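Lasville Dish Library - Frequently Asked Questions

Page last updated 5th January

Borrowing

What is the dish library?

We lend plates, bowls, glasses, cutlery, serving dishes and a few large pots to people who live or work in Lasville. Most of it goes out for birthdays, funerals, school events and office lunches. You pick it up, use it, wash it and bring it back. We do not deliver, and we do not cook or serve food.

Who can borrow?

Anyone with a library account. To open one you need a photo ID and something with a Lasville address on it, such as a utility bill or a pay stub. If you work in town but live elsewhere, a letter from your employer is fine. Accounts are free. Groups can open an account too, but one person has to sign for it and that person is responsible for what goes out.

How much does it cost?

Up to 14 place settings are free. Over that, we charge a flat fee per loan, listed on the price sheet at the desk. The fee does not change if you borrow serving dishes along with the place settings. The deposit is $50 for any loan, large or small, and you get it back when everything has been checked in.

What is a place setting?

One dinner plate, one side plate, one bowl, one glass, and a knife, fork and spoon. You can leave out anything you don't need. You can also swap the knife and fork for chopsticks, or take both. Please say so when you book, as we pack the crates the day before.

What is the largest loan you can do?

We have 68 matching place settings in the white Viteck pattern. If you need more than that we can mix in the older Vogler plates, which are slightly smaller and have a gray rim. Ask Halima Mohamedi at the desk to show you both sets side by side before you decide. Some people mind the difference a lot and some don't see it.

How long can I keep things?

4 days, counting the day you pick up and the day you return. In December we cut this to three because so many people are waiting. If you need longer, ask at the time of booking. We can usually say yes outside of December and the graduation weeks.

Can I book by phone?

Yes, but we will still ask you to fill in the form at pickup. Bookings by email are easier for us. Give the date, the number of settings, and any extras. Please don't book through the comments on our page - they are not checked every day.

Do I need a car?

For a small loan, no. A crate of eight settings is heavy but can be carried a short way by two people, and we have one folding cart you can borrow. For anything over two crates you will want a car. The loading door is on the alley side. Park with your hazard lights on and ring the bell.

Large items

Which pots do you have?

Two stock pots, a wide shallow pan and a Grukov steamer with three trays. The steamer needs a gas burner. It does not work on induction, and the base is too wide for most glass-top stoves. Brian Obura looks after the large items and can tell you if a pot will fit your stove if you bring the measurements of the burner.

Can I borrow the coffee urn?

Yes. It takes a while to heat, so plan for an hour before your guests arrive. Use ground coffee made for percolators. Fine grounds get through the filter and are hard to rinse out of the tap. Do not put the urn in a sink of water. Wipe the outside and rinse the inside only.

Do you lend tablecloths?

Not at the moment. We tried it for a year and the laundry was too much. The fabric store next to the post office sells plain cotton by the yard, and it works well if you hem the ends or just fold them under.

Breakage and loss

What happens if I break something?

Tell us when you return the loan. Bring the pieces if you have them, wrapped in newspaper. The first broken plate or glass on any loan is not charged. After that we take the replacement price from your deposit. Please do not buy a replacement yourself, even if you find one that looks the same.

What if a piece is missing when you check it in?

We will call you before we take anything from the deposit. Missing forks and teaspoons mostly show up in a trash bag or in the host's own drawer, so look there first. You have until the end of the following week to bring it in.

I found a chip in a plate before I used it. What should I do?

Put it aside, don't use it, and mention it at return. Nassoro Mfaume checks the crates before they go out, but hairline chips are easy to miss.

Washing and returns

Do I have to wash everything?

Yes. A home dishwasher is fine for the plates, bowls, glasses and metal cutlery. Wash the serving knives by hand. Dry everything before it goes back in the crates, or the paper sheets between the plates will stick.

How should the small things be sorted?

Knives, forks and spoons go in the roll-up pouches, one kind to a pouch. Chopsticks should be washed by hand, dried fully and returned standing up in a basket. Lay them flat in a closed pouch and they can start to smell. Serving spoons go loose in the top of the last crate.

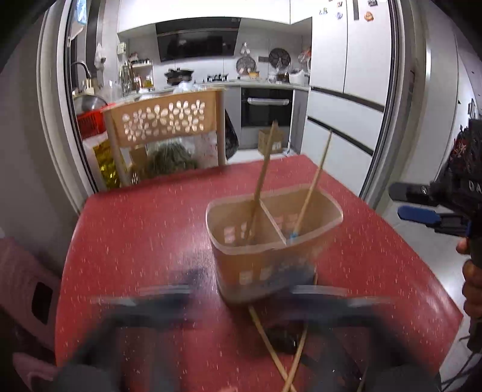

Contact

Ifeoma Isah answers email about bookings, and Baltasar Sosa handles accounts and deposits. Either one can be reached through the desk during opening hours. If you are returning a loan and the desk is closed, please don't leave crates outside the door - take them home and call us the next morning.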